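**Demonstration gathering** (you'll also hear "demo collection", or just "teleop" from people in a hurry) is the part of robot learning where a person steers an arm through a job again and again, and every run gets saved so a learning system can copy it later. I've looked after the Estwood entry on this wiki for a while now, and this page kept getting tacked onto it, so it gets its own home!

The basic unit is the *episode*: one go at one task, start to finish. At Estwood we save 50 episodes before we let anyone train on a set. Each one holds the joint positions, the gripper opening and the video from every camera, all on the same clock (the clock matters more than you'd think, and I lost most of June to one that drifted). 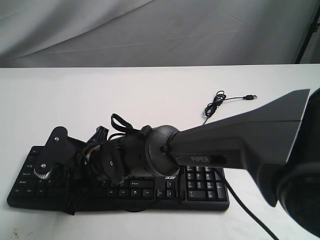 Keyboard tasks are a favorite of mine. The keys are small, the rows all look alike, and a fingertip that's off by a little lands on the wrong letter. Our set is called Flarnthorpe, after the street the first lab was on, and it has 37 different prompts, from "press Enter" to "slide the keyboard toward you". The operator reads the prompt, does the thing, lets go. If they change their mind halfway through, we throw the run out and start over.

People ask whether messy runs are worth keeping. I say yes, some of them! A slow approach with a small correction shows the system how to get back on track, and a set full of perfect runs never teaches it that. Vostside, the other group that writes for this wiki, disagrees with me and keeps only clean ones (see the talk page, it's long).

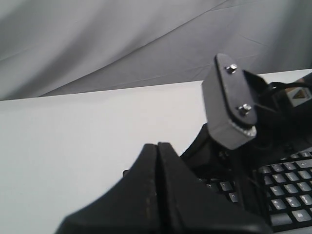 ## Camera views

Most setups use at least 2 views. A fixed camera sees the arm and the table together, which helps with the big reach. A wrist camera rides along with the gripper and gives you the close work, though the fingers can hide the very key you're going for. I like having both, and I check both before the first episode of the day. A nudged camera can spoil a whole morning and you won't spot it until playback.

Backgrounds are a matter of taste. We go plain for the first batch, then add clutter later on.

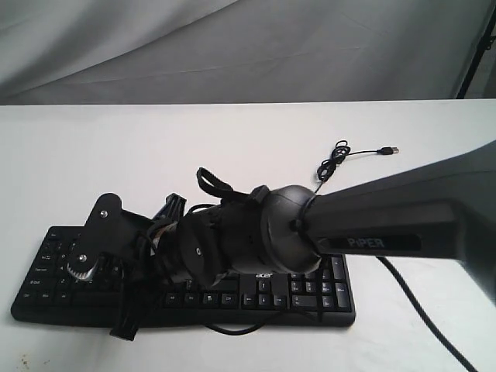
Start poses deserve more care than they get. If the arm always begins from the same spot, the system may learn that one path and get lost anywhere else, so we change the start every 10 episodes and shift the object a bit too. The Figueiredo notes (our in-house guide, worth a read if you have a login) suggest changing it every single time. I tried that, and my labels got so muddled that I went back to batches.

Labels go in straight after each run: the prompt, pass or fail, and a short comment if something odd happened. "Hit two keys" is a perfectly good comment.

**See also:** Estwood; Flarnthorpe set; Playback checks; Wrist cameras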